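Small Business Bookkeeping, Session 4
Stock, Supplies and the Stuff In Between
Handout, 2022-03-22

Okay, so last time we got through the cash book and most of you were still smiling, which I take as a win. Today is the session people tend to find fiddly, and I did too when I started. We're sorting out what counts as stock, what counts as a supply, and what counts as equipment.

The short version:

Stock is what you buy to sell on.
Supplies are what you use up while running the place.
Equipment is what you buy once and keep using for years.

Easy on paper! Then you open the back cupboard and it all goes fuzzy. Take Celmont, the lamp shop we used in Session 2. A box of bulbs on the shelf with a price sticker is stock. The same box, opened because the light over the register went out, has turned into a supply, and somebody needs to write that down or the year-end count will never match. Sirkka Seppälä asked me last week whether one bulb really matters. One bulb, no. But the habit does, and I'd rather you got it now.
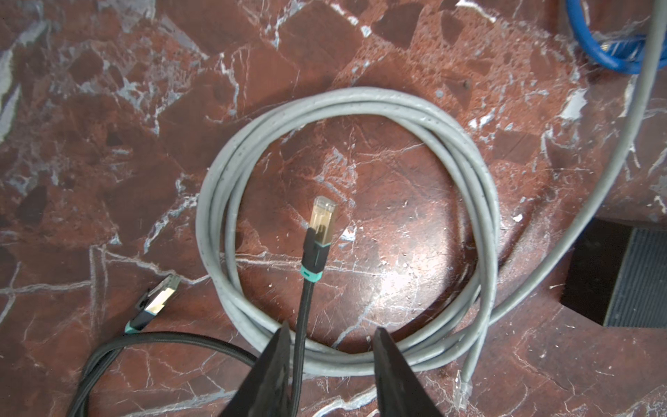

The next question is where you draw the line between supplies and equipment. A stapler lasts for years, so by the strict reading it's equipment, but I don't want to see any of you depreciating a stapler. Businesses pick a cutoff and stick to it. For our course exercises the cutoff is $800 per item. Under that, expense it the month you buy it. At or above that, it goes on the equipment list with a date, a price and how long you expect to keep it. Your own accountant may want a different number, so ask before you copy mine.

Worked case: Kendus (the print shop) buys a folding machine for $3,000 in August and expects to use it for five years with nothing left over at the end. Straight line, that's $600 a year, or $50 a month. If the books close in December and we count August as a full month, we have five months, so $250 goes to depreciation this year. The other $2,750 stays on the balance sheet. Please do this one by hand before you try the spreadsheet. I know, I know. 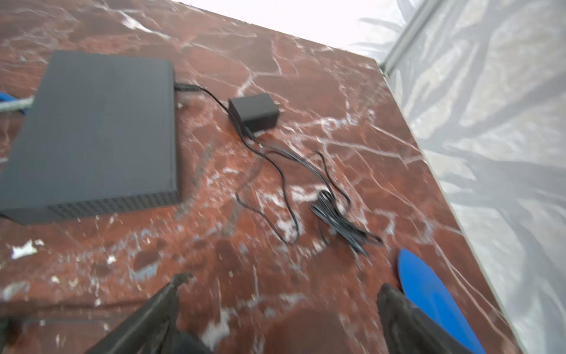

Delivery and setup charges go in with the price of the machine, by the way. People love to park those under "postage" and then wonder why the numbers look odd. Repairs are the other way around: a fix that just keeps the thing running is an expense in the month you pay for it.

Guangming Gu brought up things bought as a bundle, one invoice, one price, several items. Split the price by what each would have cost alone, then test each piece against the cutoff. Write your working on the invoice in pencil. You will forget it otherwise (I always do).

For next time:
Read chapter 2, skip the part on leases.
Do the Tuhiwai exercise, all of it, including the opened boxes.
Bring one real invoice with the private bits covered up.

The Plorkum exercise is optional and a bit mean, but try it if you have a free evening. Answers go out with the Session 5 handout.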